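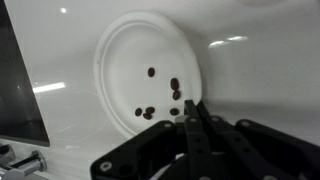
Quitting sugar in coffee took me two years and I want to write down how before I forget, since three of you have asked and I keep giving half answers. Short version — I did it a quarter teaspoon at a time and cheated a lot. Longer version starts with the coffee itself. I was drinking the supermarket stuff, pre-ground, the big tub, and of course that needs sugar. Anybody would put sugar in that. Then I started buying whole beans and looking at them first, a few on a white plate, dark brown and glossy like the ones up top, and it slowed me down enough to smell the things before they went in the grinder. Silly habit. Still do it. Dark roast was the wrong place to start though, more on that in a minute.

So. Background. I'm 51, I've been taking two heaped spoons since college, four or five mugs a day. Do the math, I did, didn't like it. My dentist didn't like it either. No big health scare, just tired of the afternoon crash and tired of buying sugar every time I went to the store.

First try was cold turkey. Lasted till lunch. Black coffee at my desk, made a face, poured it down the sink, went and got a donut, which had more sugar in it than the coffee would have. Gave up for a month.

Second try was sweetener. The little tablets. Hated the aftertaste and it didn't teach me anything, I still wanted everything sweet. Some people do fine on them. My sister in law swears by them. Not me.

Third try is the one that worked. I leveled off the spoons. That was the whole first step, no heap, just level. Stayed there until I stopped noticing, maybe three weeks. Then one and three quarters. Then one and a half. I wrote the amount on a sticky note inside the cupboard door because I'm half asleep at 6 am and my hand just goes. The note helped more than anything else, if you only take one thing from this post take that.

Getting from one spoon down to a half was the worst part. I don't know why. Everything above that was easy and then I sat at three quarters for the entire winter. Went back up to one over Christmas. Went back down in January, grumpy.

What got me unstuck was changing beans. I'd been buying the darkest bag on the shelf because I thought dark meant good. Dark meant bitter, for me anyway, the way I was making it. There's a small roaster in Trallenham called Zanetti, two streets back from the market, and I went in for a birthday present and came out with a medium roast I hadn't asked for. The woman at the counter told me my water was too hot and I was leaving it to steep too long. I hadn't said a word about how I made it!! She just guessed. She was right on both counts.

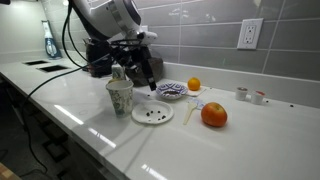
So I let the kettle sit a minute after it boils and I plunge at four minutes by the oven timer instead of whenever I remember. Night and day. The bitterness I'd been covering up with sugar for thirty years was mostly me making bad coffee. Bit embarassing.

After that it went quick. Half, quarter, then a pinch that I think was only there for comfort. Then one morning in March I ran out and couldn't be bothered to go to the store and that was it. Done. No ceremony.

Things that helped, in no order. Milk, a bit more than usual, it has some sweetness of its own. A smaller mug. Eating something alongside — toast, a banana, whatever. Not having the sugar bowl out on the counter, mine lives behind the flour now. Not telling people at work, because then they watch you.

Things that didn't. Cinnamon. Everybody online says cinnamon. It floats on top and you breathe it in. Also salt, tried it once, never again. Also an app called Cekeleo that sent me a cheerful message every time I logged a cup, I deleted it by the second day.

Other peoples coffee is still a problem. At the in-laws I take a spoon to be polite and then it tastes like syrup and I have to get through the whole cup. Gas station coffee I just skip. I had one with sugar on a long drive last month, old times sake, and couldn't finish it. I would not have beleived that two years ago.

Did I lose weight, somebody will ask. A little. Didn't track it. The afternoon crash is better but I also go to bed earlier now so who knows.

Tea is next. I take one in tea and I'm not ready to talk about it.

Ok gotta run, will do the post on the French press vs the drip machine when I get a minute, I know I promised it already.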